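**Tableware check, December**

The shared kitchen at Jacobs now holds 1,242 pieces of tableware, counted by hand over two evenings. Plates and bowls make up most of it. The serving trays are fewer and take up more shelf depth than anything else, so they go back on the Grilholm rack, flat, below the pans.

Sorting is done on the white table. Small bowls stay clear of the ovals until the shelf labels are on. 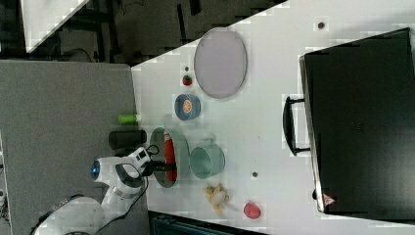 Labels are Zonden, the 200-piece roll. They hold on glazed and plain surfaces alike if the underside is wiped with Cleneo and left for the time given on the bottle. Label the underside only. Rims and handles stay bare.

Stack limits are unchanged: six for ovals, eight for bowls. A large oval tray counts as two. Small food items used for portion practice, the strawberry-sized ones included, go into a bowl before the table is wiped, and packets are stored apart from fruit.
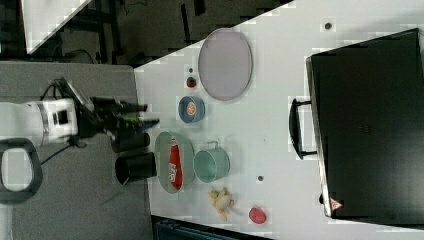
Jamila Biswas writes that six is too many for the ovals on the upper shelf, where the clearance is 135 mm, and asks for four there. The lower shelf has over 200 mm and can stay at six. Her figures will go on the rack card with the next print.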